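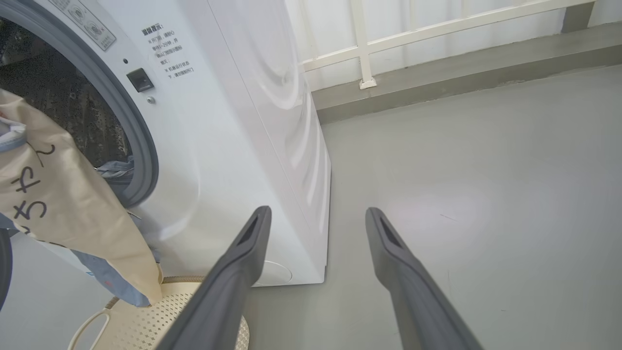
Gripper at the open door, basket underneath.

Laundry unloading: the questions I keep getting

I look after the house rules for our home-tasks robots at Bilyk, which mostly means I'm the person people message when they want to know if they're allowed to do something. The laundry task gets more questions than all the others put together (I did not see that coming!), so I've put the usual ones on a page. If yours isn't on it, shout.

Do these rules apply to me?

If you run the arms, reset the task or stand near either while it's going, yes. Visitors count too. Viera Havlíček keeps the sign-in sheet and she'll give you the short version on your first day, but please read this one as well.

Is this an official standard?

No, it's our own practice, and passing it doesn't mean you've met anybody's legal duties. Your site's risk assessment comes first, and if it's stricter than this page, follow it. When the two clash and you can't tell which is stricter, stop and ask me.

Does the washing machine have to be off?

Off at the wall, every time. I know the drum only needs to sit there with its door open and it feels fussy to pull a plug for that, but a drum that can turn while there's a gripper in it is a bent gripper or a bent something worse. Whoever starts the run does the unplugging and says "machine's off" out loud. Leave it unplugged until the arms are parked.

How far does the door have to be open?

As far as the hinge lets it go. A door left halfway will drift, and then the arm meets it on the way back out. Check the rubber seal while you're down there, too. Small things get tucked behind the fold, and a gripper that pulls on the seal instead of the sock will happily keep pulling. If you spot a bit of cloth trapped there before a run, free it by hand or write it in the run note so the operator knows to go gently.

How hard can the gripper pull on something hanging out of the door?

Gently! Our rule is 2 tries on the same grip point, then let go and pick another. Long things twist as they come out, so take hold low, lift a little, and let the weight do the work. If it's properly knotted round something still in the drum, end the run. Joon-young Shim once argued for three tries and I said no, mostly because everyone would then take four. 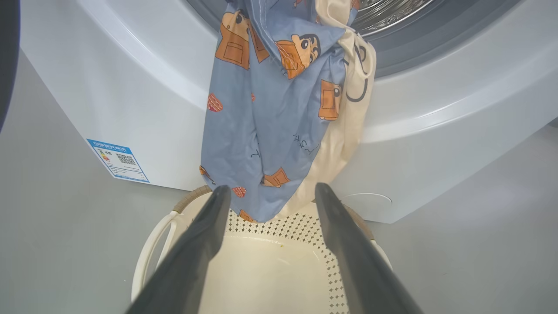 The other half of a good pull is where the cloth ends up. We want it dropping into the basket with no sideways swing, so the basket goes under the lip of the door and stays there for the whole run. If it's been nudged out of line, pause and put it back by hand. Don't try to shove it across with a finger of the gripper unless moving the basket is the task you're recording.

Can I use whatever washing I like?

Nearly. Clean only, please, nothing with pins or loose buttons, and nothing you'd be sad to see torn. Anything with a person's name on it stays at home. Cartoon prints are fine, and so are tote bags, though do watch the handles, they catch on everything. Empty the pockets. Yes, even the ones you're sure about.

What about the second arm when only one is working?

It counts as moving until it's parked. This is the rule people forget most often, and I do understand why, your eyes go to the arm that's doing something. Keep the idle gripper over clear floor, away from the basket and from anybody's feet, with the same stop button covering both. You get a fair idea of the spacing with two bundles of blue printed cloth already in the basket, the left gripper pointing in over one of them and the right one standing open with nothing but floor beneath it.
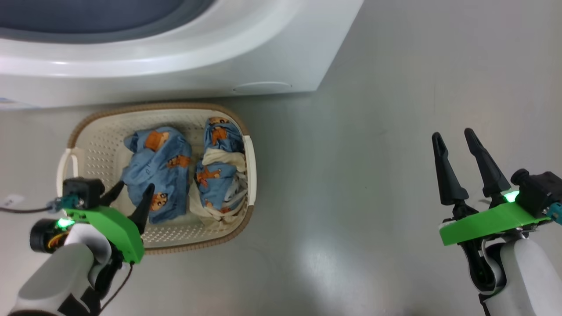 Cables are a rule of their own, and the one I nag about. Anything that runs along the floor gets routed away from where the operator stands, and you walk its full length before you start. With the thin black one that heads off to the left from the left gripper, go round the far side or wait until both arms are parked. Please don't hop over it with an armful of pillowcases. Vira Sydorenko has spare clips if you need some.

How long can I run for?

40 minutes, then a proper break away from the arms. Tired people press the wrong thing.

Who signs off a change to the rules?

Dagmar Brabec and me, together. Send us what you want changed and why, and expect a reply by the end of January if it's one for the yearly review. Anything to do with the stop button gets looked at the same day.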